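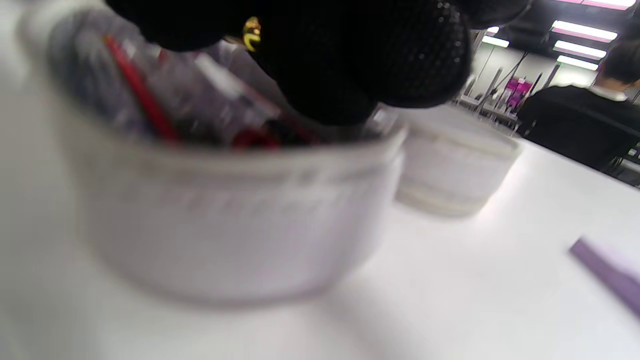 Mano enguantada sobre el bote blanco, material de escritorio dentro.

Varnness — kit de puesto para recogida de objetos pequeños
Ref. Gudwood 14

Para celdas de mesa con brazo colaborativo y operario al lado. Se entrega con hoja de normas de puesto, plastificada, en español y alemán. Va pegada a la vista, no en el cajón.

Qué trae
2 botes portaobjetos, borde redondeado
5 bases antideslizantes
Plantilla de marcado para mesa
Hoja de normas + registro de turno

Normas de uso (resumen)
— Evaluación de riesgos de la aplicación completa, no solo del brazo. Ver ISO 10218-2 y ISO/TS 15066.
— Mano en el bote = brazo parado. Sin excepciones, tampoco en pruebas.
— Guante ajustado, sin hilos sueltos. Talla equivocada, se cambia.
— Puntas hacia abajo: lápices, bolígrafos, tijeras. Nada de cuchillas.
— Parada de emergencia al alcance desde la silla. Probarla al empezar cada turno y apuntarlo.
— Quien no trabaja en el puesto, fuera de la zona marcada.
— Cambio de pinza o de objetos: se revisa la evaluacion otra vez.

La hoja la redactó Reinhold Tiedemann, de Buschmann. Revisión de noviembre; si teneis la anterior, pedid la nueva, es gratis.

Compatible con mesas Zelton, resto consultar medidas. Plazo 4 días laborables. Pedidos del martes después de las 14 h salen el miércoles. Repuestos sueltos — sí, menos la plantilla.

El kit no sustituye resguardos ni marcado CE de la celda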